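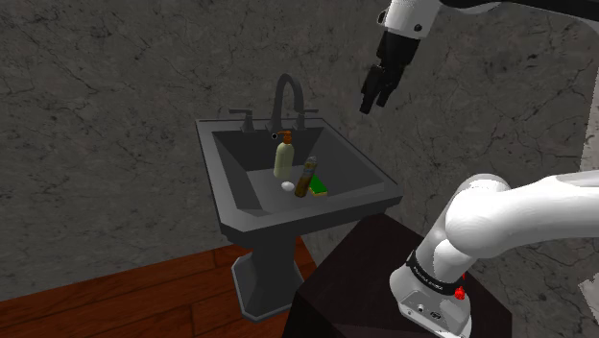
The simulated washroom cell at the Gonden open day: arm on its cabinet, pedestal sink with four loose items in the basin.

Gonden opened its simulation lab to members on 9/30/26. Thierry Ferrand ran the main demonstration, a sink-clearing task built in Trimov with a single white arm and a two-finger gripper. The basin held a soap dispenser, a bar of soap, a slim can and a green sponge, grouped close together.

The grouping is deliberate. Ferrand's team found in June that spaced-out objects told them little about grasp planning, and the current set of 373 layouts keeps everything within a hand's width. Each layout is run with 6 lighting setups. The soap bar remains the hard case — low, smooth and oval, with little for the fingers to close on. The gooseneck spout also limits the approach from behind, and the planner is charged a penalty for passing near it.

Visitors could change the friction values and restart a run from the console. Most of the questions dealt with contact settings for the sponge, which Trimov treats as a soft body at a reduced update rate. Ferrand said over 278 runs have been logged with the new settings. The logs will go to Semaan for review before any hardware trials are scheduled.

Slides are available from the Gonden front desk on request.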